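Samstag, 15. Oktober 2022, Testtag Projekt Jedemen. Kurz, bin noch am Log

Rechter Greifer meldet "geschlossen", obwohl nichts drin ist. Schon 4 Mal. Der Arm fährt dann brav zum Eimer und lässt Luft fallen

Aufräumen auf Teppich, zwei Arme, ein kleiner Mülleimer:
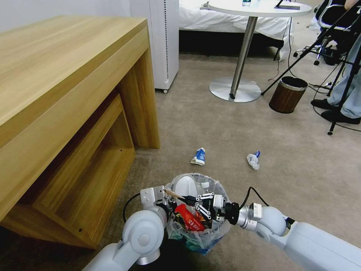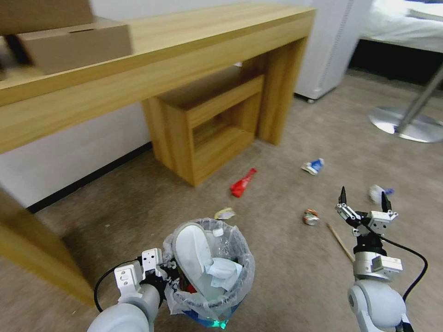
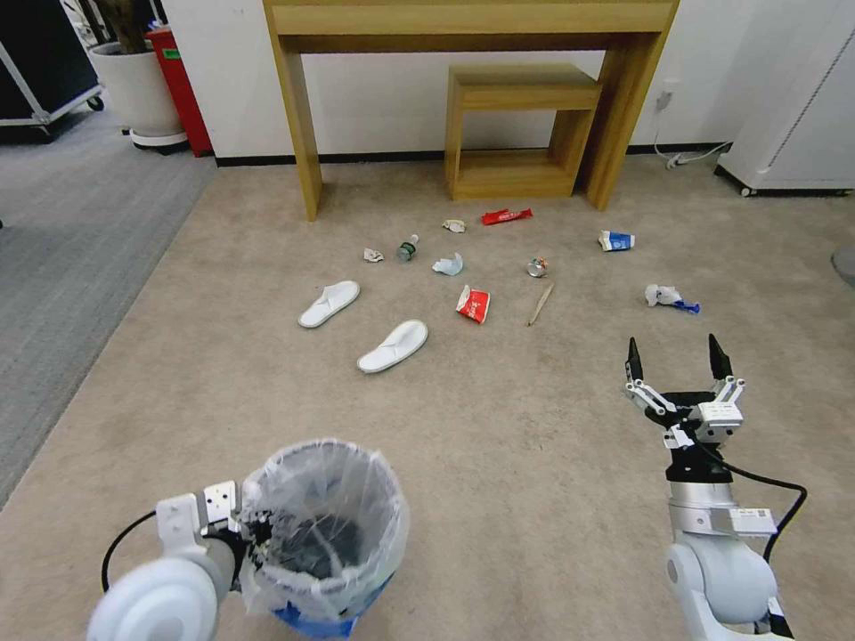 Tautahi fragt drunter, ob wir die Kraftschwelle mal hochgesetzt haben, bei ihnen seien dünne Sachen genau daran gescheitert.

Ja, steht seit Juni auf 905. Davor 500, da hat er alles zerdrükt

Schlimmer: nach dem Fehler kein Stopp. Arm fährt einfach weiter. Das geht so nicht, solange jemand daneben steht

Not-Aus liegt ab jetzt in der Hand, nicht aufm Tisch. Ticket bei Kukungate ist raus, Log mit 2.000 Zeilen hängt dran. Montag mher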